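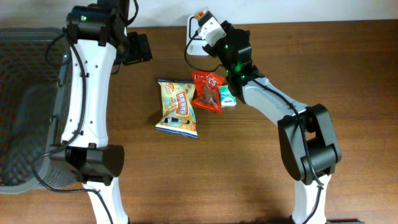
I went to the Dirnen open day in July mostly because my sister-in-law had a spare ticket, and I came home wanting to write a proper review of the Zumley, their two-armed tabletop robot. So, the Zumley! It's a pair of white-and-black arms that work over an ordinary table, and I'd read the brochure twice on the train without getting much sense of what it would be like to stand next to. The job for the demo was snack sorting: packets out on a wooden tabletop, a gray mesh basket over on the left, and the arms had to get one into the other. I liked that they used real snacks. One was a little red-orange pouch, and there was a bigger beige-yellow bag marked 20g, so you've got different sizes and nothing rigid to grab hold of. If you've ever tried to pick up a bag of chips with salad tongs you'll know what I mean.

I watched it for most of the morning session and then went back after lunch for the hands-on part (you had to put your name down at the desk, and the list filled up fast, so do that first if you go next year). Doaa Sqalli ran our group. She was patient with all of us, including the man who asked the price 5 different ways.

What it's like to use: better than I expected. You teach it a job by holding the arms and moving them through it yourself, then letting it have a go. The arms feel lighter than they look, with a bit of drag at the elbow, kind of like pushing a good office chair across carpet. I did nine passes with a small pouch. The first couple were a mess because I kept pinching too high and the packet swung around, but once Doaa told me to come in lower and squeeze less, I got the hang of it. When the Zumley tried it on its own it managed the pouch nicely, dropped a larger bag once, went back for it and got it in. People clapped. I clapped too, I'm not proud.

The grippers are the best part, for my money. They close gently and they don't crush things, at least not anything I gave them. I also liked the green lights on the joints, which you can see from across the room, so you know the thing is awake before you stick your hand in there.

Now the grumbles. The cables! They run along the outside of the arms and loop down over whatever's next to them, and with a basket right there on that side I kept thinking one was going to snag. It never did while I was there, but at home I'd be forever tucking them out of the way. It's also slow. Sorting one tray took it long enough that I finished a coffee, and my seven-year-old nephew would have had it done in no time (minus whatever he ate). And it isn't quiet. There's a whine on the bigger moves that I stopped noticing after a while, but the woman beside me never did.

Setup I can only partly judge. The Dirnen people said a table, a wall outlet and half an hour, and we did get to see them bring one up from cold, and it took 31 minutes including a restart. Fair enough. The software is made by Clotow and it looks dated, lots of small gray buttons, though the big "stop" one is easy to find. I'd want larger type. The printed manual is good, with plain drawings and not too much jargon.

They had a Stergiou arm on the next stand as well, a single one, and I had a quick turn on it for comparison. Smoother, quieter, but with just the one arm you can't hold a bag steady while you do something else to it, and that was the whole reason I was interested.

Price on the day was $1,313 for the open day bundle, grippers included, basket not included (I asked). It's a lot of money for a hobby. For a school or a small packing room, I think it would be worth a serious look, and they do let you book a second visit and bring your own stuff to try. I've put my name down and I'm bringing tea bags and a box of those awful slippery cough drops.

Four stars from me. I'd go up to five if they'd sort out the cables.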